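The Night Bus to Clestham

The last bus left Dorau at ten past nine, and my father and I were the only ones on it. He had a cardboard box on his knees with the clock from my aunt's kitchen inside, wrapped in a bath towel. It was February. The heater worked on one side of the bus, and we were sitting on the other.

"We could move," I said.

"We're fine here," he said.

My aunt had left him the clock and left me 387 in cash, in an envelope with my name spelled wrong. There was no note. The rest went to the neighbor who had done her shopping, and my father said that was fair. He said it twice on the way to the bus stop.

At Bednarek the driver got out to smoke. The road had been cleared that afternoon and the snow was piled up as high as the windows. I asked my father how old the clock was.

"Older than me. I'm 57, so older than that."

"Does it run?"

"It ran when I was a boy. It lost four minutes a day. Your grandmother set it every morning by the radio, and by supper we were all a little late."

He unwrapped one corner of the towel to look at it, then tucked it back in. The driver threw his cigarette into the snow and got back on.

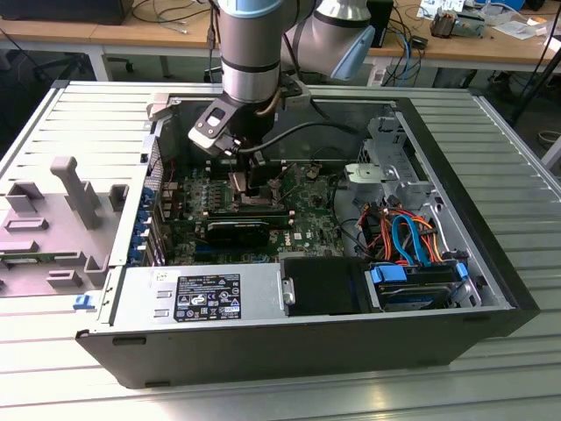
The Kitchen Table

My father put the clock on the kitchen table when we got home and did not touch it for three days. We ate around it. On Saturday he spread out a newspaper, took off the back, and laid the screws in a saucer. I held the flashlight. There was a dead moth in there, and a folded bus ticket someone had used to keep the bell from striking.

The ticket was from Cenine to Dorau, one way. The date had worn off.

"She never lived in Cenine," I said.

"No," he said. "She went there once. She was supposed to stay."

I waited for the rest of it. He blew the dust out of the case, oiled two of the wheels with a toothpick, and turned the key. The clock began to tick, loud and a bit uneven. He listened with his head down.

Then he folded the ticket along the old crease and put it back against the bell.

"Don't you want to hear it strike?" I asked.

"I never have," he said. "It was always like this."

He put the screws back in one at a time. I washed the saucer. He hung the clock over the stove, where the nail from the calendar already was, and it hung a little to the left, and he set it by the radio before he went up to bed.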